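4.2 How I came to the Jusgate families

I should say how I got into this, as it shapes what I heard. I first went up to Jusgate in June to ask about school enrollment, and I had a neat little questionnaire with me. By the second household I'd put it away. People wanted to talk about the upper pasture – who had used it, who had the papers for it now, and why the district office kept sending them back down the hill. So I changed my project (my supervisor was very patient about it!) and started over with one question: how do you show that land is yours when your grandparents never wrote anything down?

Alina Ciobanu, who grew up in the valley and speaks both languages far better than I do, sat in on most of the conversations. We ended up with 39 interviews, 16 of them with women who had married in from Dovero. I'm glad we kept going long enough to reach those women. Their account of the boundary walks is quite different from the men's, and I come back to it in Section 5.

The claim itself covers 1409 hectares. On the district map it's a single block, shaded gray. Nearly everyone I talked to described it as a string of places with names: a spring, a burned larch, the flat stone where the herds were split in the fall. When I asked one older man to draw the border, he laughed and gave me back my pencil. He told me I'd have to walk it with him, and I did, badly, in the wrong shoes.

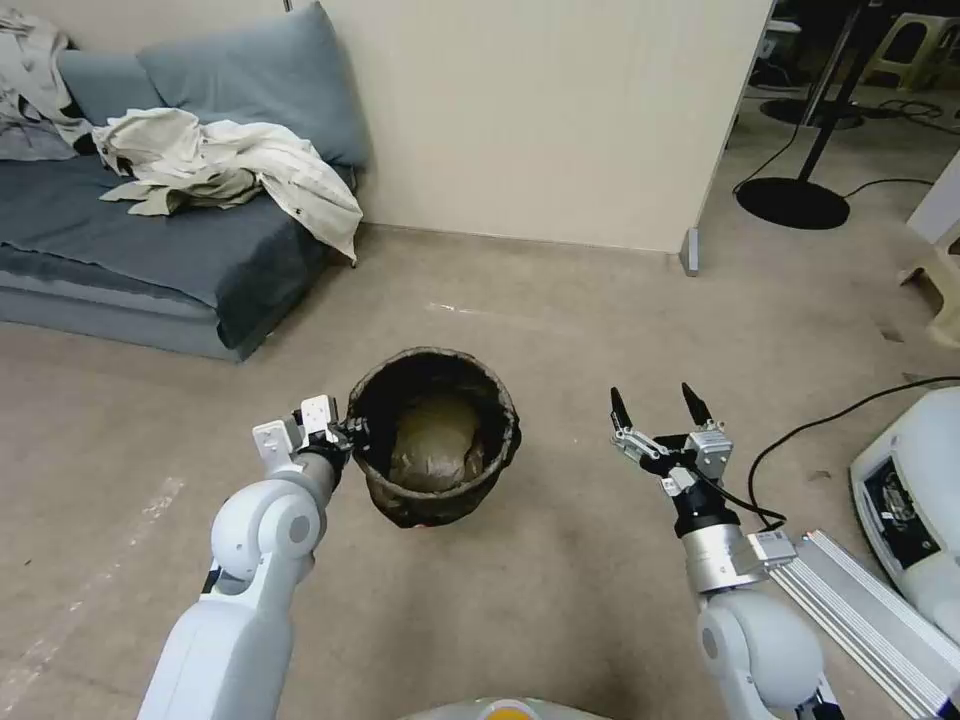
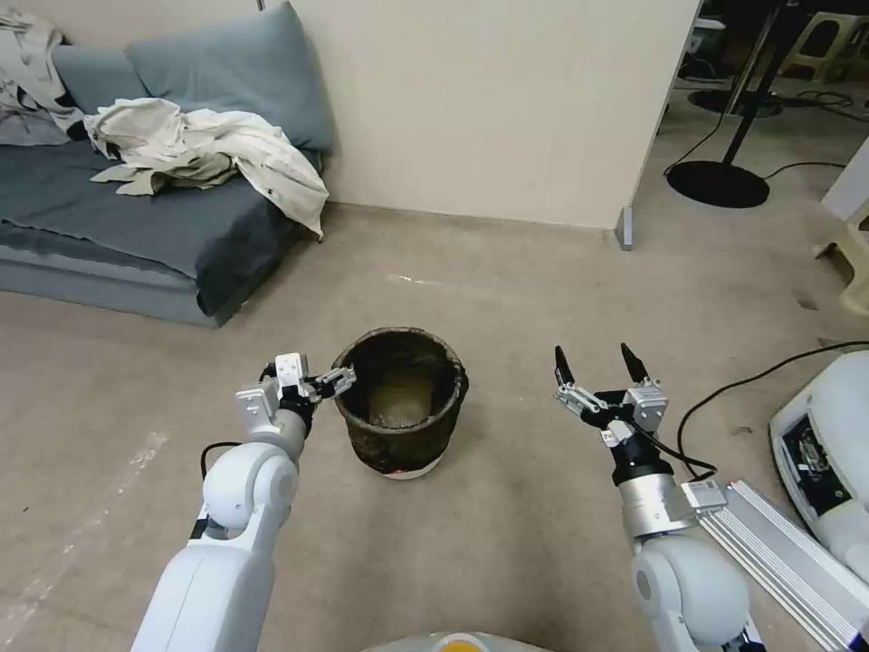 Figure 2. Robot arms and a dark, round, open-topped container on a beige carpeted floor.

4.3 What the office would accept

The rules ask for "continuous and documented use." I spent a lot of time on that phrase, and so did the families. Grazing receipts from the Costache years count, if you have them. Songs don't, and neither do the named places, although one clerk at Vosomside told me she'd personally found them more reliable than the old survey.

What surprised me was how quickly people had learned to speak in the office's terms. They'd say "parcel" to the clerk and the old word for the pasture on the bus home. I don't read this as giving in. Several of the younger claimants described it to me as a kind of translation work, tiring and unpaid, and they were already teaching it to their cousins.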